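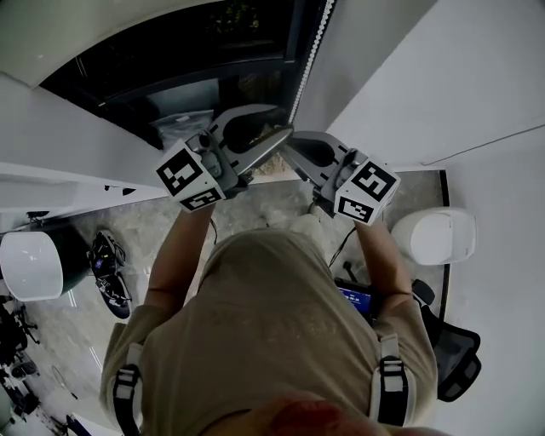
So the corner finally got its turn. I've been promising since August that I'd deal with the far end of the workroom, the bit with the white walls and the dark recess, and every weekend something else came up (the gutters! my sister's birthday! a nap!). Then Saturday was grey and drizzly and I'd run out of excuses.

If you're new, we rent the big room in Tarnorgate, unit 18, and we've been trying to make it a nice place to spend a day for ages now. The long wall is done. The shelves are done. The corner is where things go to be forgotten, mostly plastic bags, because I'm a person who puts a bag down "just for a second" and then walks past it until spring.

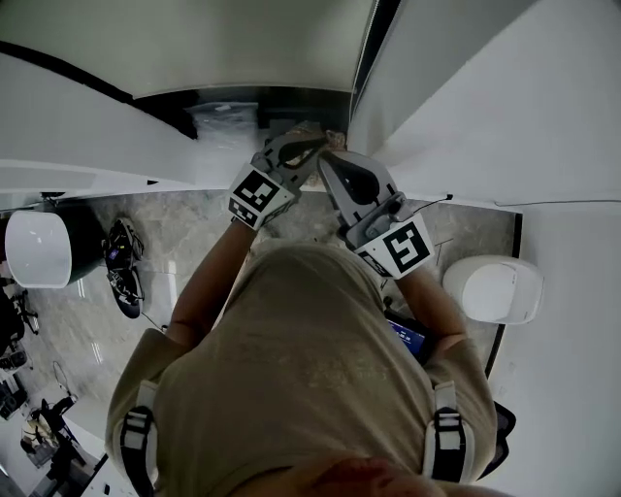 The trouble with a narrow spot is that you can't get your whole self into it. You lean, you reach, your back starts talking to you, and you can only do one small thing at a time. I used to go at these jobs in a rush and end up knocking something down behind something else. Now I try to go slow and do the fiddly bit first, while I still have patience, and leave the sweeping for when I'm cranky. Also, take your shoes off somewhere you won't trip on them. I say this every time and every time mine end up in the middle of the floor.

Can we talk about beaded chains for a minute? I love a blind, I really do, but those little beads catch on everything – sleeves, bags, the edge of whatever's nearby. Eugénie Aubert from the Lema fabric shop told me to hold the material low and let the chain hang straight before you tug on anything, and she's so right. I'd been grabbing the chain first for years and wondering why it all went crooked.
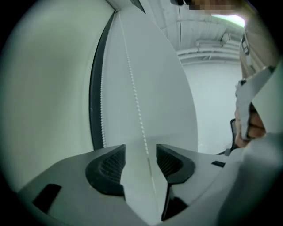
She also says plain white shows every fingerprint, so wash your hands before you start. Mine had toast on them. I have ordered a sample of something from Susis in a soft oatmeal color, and if it's any good I'll put up a post with swatches, because I know a bunch of you are shopping for the same thing.

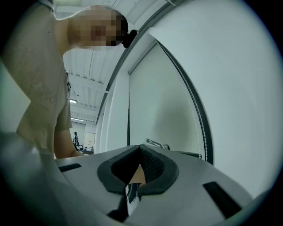 Capucine Collet
Writer, sewer of crooked hems, owner of this blog

Next up is the floor. I do like the gray tile with the marbled pattern (it hides crumbs like a dream) but it's hard on the knees, and I want a mat for the days I'm down there a lot. Tunell has one in the window that costs 94, and I keep visiting it like it's a puppy. Does anyone have a cheaper one they'd swear by? Leave me a comment. I'm also taking opinions on where the plastic bags should live, as long as the answer isn't "in the recess."

Filed under: Home & Workroom, Slow Weekends, Blinds and Curtains

Home About Workroom Sewing Say Hello

Contact | © Capucine Collet | Back to top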